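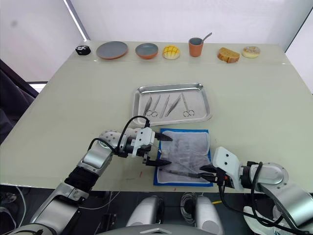
Cup, bowl and plate in orange and gray, with bread and a steel tray

Forum > Beauty > Fragrance > Storage and Shelf Life

Top notes gone from a two-year-old eau de parfum - oxidation or evaporation?

Torunn Rønning
I have a 50 ml bottle of Abreu, batch code 513, bought in April and kept on a bedroom shelf. The citrus opening has disappeared and the first minute smells like nail polish. The base is unchanged. The fill level has dropped 2 mm without use. Is the sprayer leaking, or has the juice turned? Would decanting help?

gotlow_58
Both, probably. Limonene and the other citrus terpenes oxidize first, so the opening goes before anything else. A falling level points to a poor crimp at the collar. Lay a strip of tissue around the neck overnight and smell it in the morning. If it smells of perfume, the seal is bad. Decanting adds air and won't bring the citrus back, but with a bad seal I would still move it to a glass atomizer with a screw neck - fill it to the shoulder and store it in a drawer. Horico sprayers fit most of the 15 mm necks.

Steddale
mine did this too, I just spray and wait 7 minutes before smelling it. the sharp part burns off. don't put it in the bathroom

Torunn Rønning
Tissue smelled strongly on one side of the collar. Moved the rest to a screw-neck atomizer. The opening is still sharp.

Last updated: 01/10/2023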